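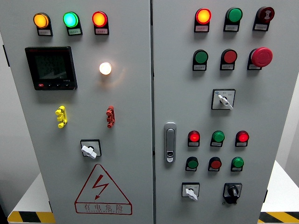
Amber, green, red. At least the colors are familiar.

Things with little lights on them

17 September 2024

I have been thinking about indicator lights, mostly at three in the morning, when I have to get past sixty-four square meters of them to reach the bathroom.

It started with the dishwasher. We bought a new one in December, after the old one began leaving a fine gray sand on the glasses, and the new one projects a small red dot onto the floor while it runs. The dot means the dishwasher is on. The old dishwasher told us it was on by sounding like a dishwasher. This one is so quiet that the engineers felt we might worry, so now there is a dot, and the cat has given it the best part of a year of her life.

After that I started noticing the rest. The toothbrush charger has a green light to say it is charging and a slightly different green light to say it has finished. The smoke alarm blinks to tell me it's alive. The router has a whole row of them and I have never once looked at the row when the internet was working. When the internet isn't working I look at it with great concentration, the way people open the hood of a car, and then I unplug the thing and plug it back in.

My sister-in-law Marit is firmly on the side of the lights. She lives up in Flosness in a house with a heat pump, a ventilation unit and a freezer you could park in, and she likes to walk through last thing at night and see everybody glowing. "It's like checking on the kids," she said, and I pointed out that the kids never had a filter warning. She said I hadn't met them as teenagers.

The filter warning deserves a paragraph. Ours is on the kitchen fan and it is orange. It came on six weeks after we moved in. I cleaned the filter, and the light stayed on. I cleaned it again, properly this time, with the baking soda and the old toothbrush and a fair amount of language. Still orange. The manual (page 64, after the Portuguese) explained that the light has no idea what state the filter is in. It counts hours. Every 100 hours of frying onions it comes on, and you are supposed to hold down two buttons until it beeps and forgets. So for all that time I'd been taking criticism from an egg timer.

I told this to Bendik Fagerlund, who I used to work with and who now restores old radios in what his wife still refers to as the dining room. He was very happy to hear it. His position is that the last good indicator light was the magic eye, that green glowing fan on the front of a tube radio that closed up as you tuned in the station. It told you one thing, the thing was true at that moment, and you could do something about it with your hand. He turned one on for me and we found some accordion music coming in from somewhere. The eye narrowed. I have to say it beat the dishwasher.

Color is where it really falls apart, though. I grew up thinking this was settled: green is fine, red is trouble, and amber is for people in a hurry. But the TV is red when it's off and doing nothing whatsoever. The car charger at the supermarket in Bakke is blue when it's free and green when somebody is using it, so half the town pulls up hopefully to the green ones and has to back out again. Our iron goes red for heating and then the light goes out when it's ready, leaving you with a burning hot iron that looks as though it's been unplugged. I own a pillowcase with a triangle on it that shows how well I've understood this system.

And blue! Somewhere along the line it was decided that anything modern should have a blue light, as bright as possible, pointed at a bed. The guest room in our rental in Rekville last summer had an air purifier with a blue ring on it that could have brought in shipping. I put a sock over it. In the morning I found there was already a strip of old tape along the edge, from some earlier guest who had had the same night and come better prepared.

I have now bought a sheet of little black stickers, made for exactly this, and gone around the house with them. The toothbrush is dark. The router is dark except for one light I lost my nerve about. The smoke alarm I left alone, since I'm annoyed but not an idiot. The dishwasher dot comes out from underneath the door and can't be reached without lying on the floor, and when I lay down on the floor the cat came and stood on my neck.

So the dot stays. She's out there with it now.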